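Pikuto Revises Descaling Guidance for Hard-Water Districts

The water utility Pikuto has issued revised guidance on limescale in household kettles and teapots, following a review of hardness readings across its supply area. The change applies to 2229 properties fed by the Mthembu borehole, where the supply is classed as very hard.

Customers in that zone are now advised to descale every 5 weeks. The previous interval was three months. The utility recommends citric acid dissolved in warm water, left to stand for 30 minutes and followed by 2 full rinses. Vinegar remains acceptable for stainless steel and glass but should be kept away from plated finishes, which can discolor on prolonged contact with acid.

The hardness of the supply has not changed since October, according to the notice. Calcium and magnesium at the recorded levels carry no health risk, and no treatment is planned at the source. Households with ion-exchange softeners fitted can keep to the old schedule.

Free test strips are available at the Wuvov service counter until 5 p.m. One pack is issued per address.
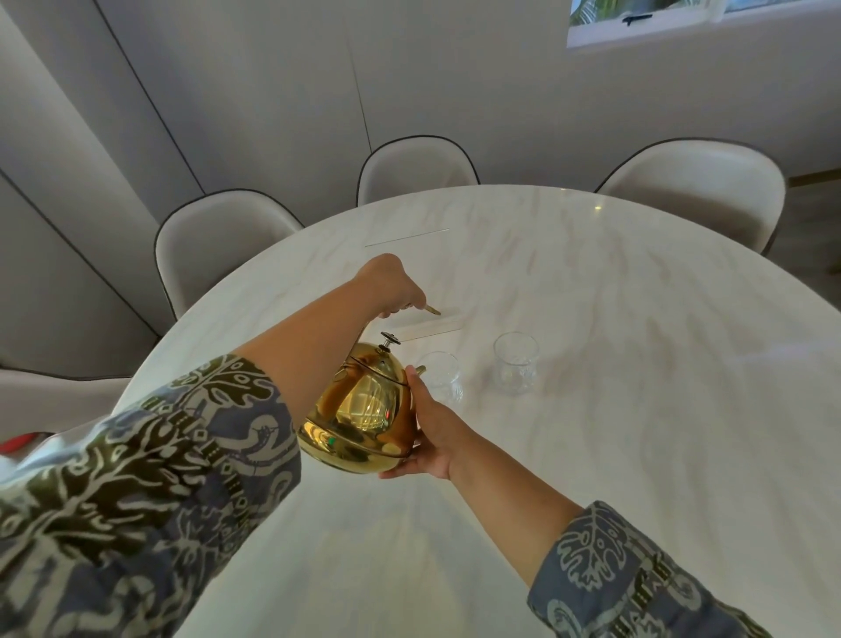
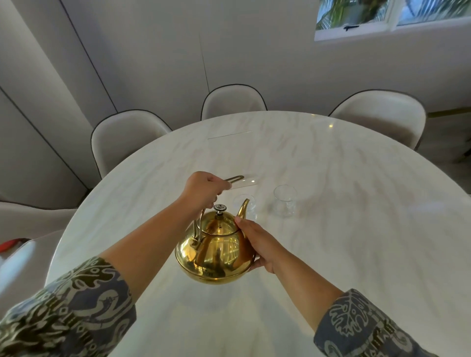 Gold-colored teapot over a marble tabletop.

Kartini Jugah wrote in to say that the five-week interval is still too long for anyone boiling water several times a day, and asked whether the utility would publish the readings for each street.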